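Slatted aluminum, or how I got talked into a pegboard for grown-ups

My brother-in-law has been telling me for a year that slatwall would change my life. He has it in his garage and he has it behind his desk, and he talks about it the way other people talk about a new knee. I held out until July, when Skolton put the Trendum panels on sale and I ran out of arguments.

The pitch goes like this. You screw a big ribbed sheet of aluminum to the wall, you buy plastic holders that hook into the grooves, and every loose thing you own gets a home. The website says there are 456 accessories. I looked through a fair number of them and a lot are the same hook in another color, so I would take that figure with some salt.

What I wanted was one thing. I keep old hard drives in caddies, and for years they have lived in a shoebox under the printer, and every time I need one I take out all of them. The comments under my last post on backups were full of people telling me to buy a drawer. I have drawers. Drawers are shoeboxes with a handle.

Installation was advertised as a 30 minute job. It took me most of a Monday. The rail goes up first, and if it is off by a hair the panel lets you know. Mine was off by a hair. I took it down, swore at it, and put it back up with a better level borrowed from Nicanor Alarcón down the street, who wanted to know why I didn't just use a shelf. Fair question — I didn't have much of an answer.

The instructions are two pages and one of them is warranty. They never say how much weight a groove will take, and that was the only number I cared about. I wrote to Skolton and got back a link to the same instructions.

The holders are gray molded plastic, with steps and a square pocket whose purpose I still can't tell you. Maybe it's for labels. Barrientos sells a metal version for twice the price and I was not that curious.
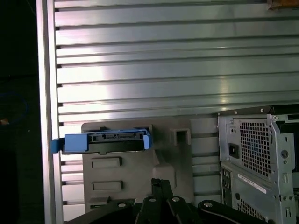
Blue caddy in its gray holder on the ribbed panel.

I'll admit it looks tidy. The ribs shine more than I would like under a bright light, and I suspect they will collect dust in every groove, which the brochure is quiet about. I'd also rather the caddy didn't hang out past the holder on the left. My sleeve is going to find it sooner or later.

Is it better than the shoebox? For the drives I use, probably. For the ones I keep out of guilt, the shoebox was fine, and most of those are still in it.

Ask me again when it needs cleaning.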